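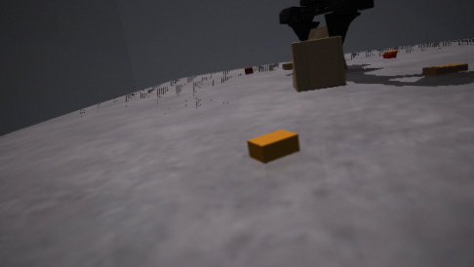
Orange block on a pale grey surface (rendered).

Dzene – a word list for kitchen and garden

Welcome, and thank you for stopping by! Dzene is a small collection of household words and the sayings that go with them, gathered from the villages between Orkgate and Brernier and typed up in the evenings over a rather long winter.

What you get

There are 1178 entries in two plain text files. The first, words.txt, has one word per line with its meaning and the place it was heard. The second, sayings.txt, holds 200 sayings, each with a note on when people use it (mostly about rain, bread and other people's hens, I'm afraid).

Spelling

Spellings follow the Plollus style, so double vowels are kept and capitals are only used for place names. Where Orkgate and Brernier disagree – and they do, quite cheerfully – both forms are listed, with the Orkgate one first.

Known gaps

Words for tools are thin, and the fishing words still need checking. A few Brernier entries added in March have no place given.

Using it

Please use the list however you like, in lessons, games or your own dictionary, and mention Dzene by name if you pass it on. Corrections are very welcome, especially from anyone whose gran said it differently.

Last updated Wed 28 October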